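**To:** Hyun Hye-jin, Correa Fund
**Re:** Hillness gripper project, progress since the last report (March)

The open day went ahead, and I'm very happy to say it went better than we'd planned for. We printed 100 programs and ran out before lunch! People came from Surkcombe and from the Piltberg side of the valley, and several of them stayed through both sessions when they had only signed up for one.

We split the day in two. In the morning the team gave short talks in the front room: what the project is for, what your grant has paid for so far, and what we're still bad at. I had worried that last part would go over badly, but it got the best questions of the morning. A retired machinist wanted to know how we choose the finger pads, and that turned into a long conversation about grip, wear and rubber that I wish we'd recorded.

The afternoon was the hands-on demonstration, and it was easily the most popular thing we did. We'd picked small household items on purpose. Blocks and cups are easy by now, and they don't tell you much. Hair accessories are soft, shiny, springy or see-through, often more than one of those at once, and everybody has handled them. Visitors understood the problem right away.

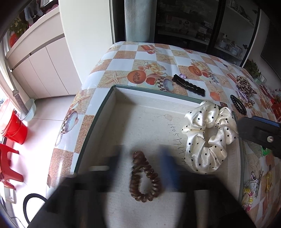

*Sorting hair accessories with the hand-held grippers: a brown coil hair tie between the fingers, with a polka-dot satin scrunchie to its right.*

Each turn lasted 12 minutes, with a team member standing by. The coil ties were the favorite. They stretch when you pull at them and they like to spring away, so there was a lot of laughing and a fair amount of crawling under the table. Children were quicker to get the hang of it than most of the adults — one girl cleared her whole set and asked if she could go again with her other hand.

Where we stand against the plan:

- **Recorded pick-ups:** 800 so far, against a target of 2000 by the end of the grant. We're a little behind, mostly from the slow start over the winter.
- **Public events:** one done, one to go. Surkcombe has offered us their hall for the second.
- **Spending:** within budget. The open day cost less than we set aside, and I'd like to move what's left into replacement finger pads.

Two things we'll change next time. The turns need a proper sign-up sheet, as the line got muddled after 2 p.m. and a few families gave up waiting. We also need a second table. With one, people three deep at the back couldn't see much.

Could you let me know whether moving the leftover money is all right with you? I'll send the full receipts with the next report.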